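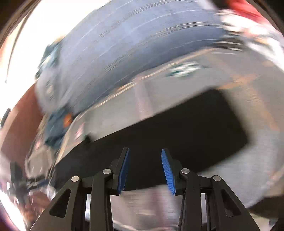
Photo 1 of 2 – tap to enlarge

Dobos Sheet Set by Undberg
Washed cotton percale, fitted sheet, flat sheet and two pillowcases
Sizes: Twin, Full, Queen, King
Colors: Fog, Oat, Brick, Deep Green

We've been sleeping on the Dobos set for two summers now, and it's still the one we reach for first when the clean laundry comes up the stairs. It's percale, so it has that crisp, cool, slightly papery feel (think of a good dress shirt) and none of the slippery shine you get with sateen. The yarn is washed before weaving and the finished cloth is washed again, so you skip the stiff first week. It wrinkles, of course. It's cotton! If you like a smooth bed, pull it out of the dryer a little damp and stretch it over the mattress while it's warm, and most of the creases will relax by bedtime.

The fitted sheet is where Undberg did the real work. There's elastic all the way around, wide and soft, and the pockets are deep enough for a thick mattress with a topper on it. A small woven tab at the foot end says FOOT, which sounds silly until you've put a queen sheet on sideways in the dark for the third time. New for this version – the tab is sewn into the seam on both corners, so you can find it from either side of the bed.

The flat sheet is cut generously, with a 5-inch hem at the top that folds back nicely over a blanket. Side hems are narrow and double stitched. We asked for a slightly longer drop on the king after a lot of you wrote in about blanket tug-of-war, and it arrived with the November shipment.

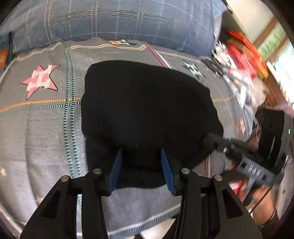

Pillowcases have an inside flap, so the pillow stays put and the zipper on your pillow protector stays out of sight. They fit a standard pillow loosely and a plump one snugly. If you use king pillows, order the long cases separately, because the ones in the set won't reach.

Colors, quickly: Fog is a cool, pale gray with a touch of blue. Oat is warmer than it looks on most screens. Brick fades a bit in the first few washes and then settles into a lovely dusty shade that we like even better than the original. Deep Green holds its color best of all, but wash it alone the first two times.

Care
Machine wash at 40°C (that's the warm setting on most American machines) with a mild detergent. Tumble dry low. Go easy on fabric softener, which leaves a coating and makes percale feel heavy. Shake everything out before it goes in the dryer or the fitted sheet will swallow the pillowcases whole. Expect some lint in the trap for the first couple of loads.

Goes well with
The Grurkavov wool blanket is a favorite on top of these, especially the plain one with the blanket-stitch edge. For warm nights try the Lurnden cotton throw, a loose waffle weave that breathes beautifully and dries in no time on a line.

Details
Fabric: 100% cotton percale
Elastic: full perimeter
Closures: inside flap on pillowcases
Storage: comes in a drawstring bag made from the same cloth (handy for socks or shoes in a suitcase)
First production run: 3,000 sets

Ships in 7 days. Twin in Brick is sold out at the moment and will be back with the next run. Fabric swatches are free, up to 5 per order, and they go out by regular mail.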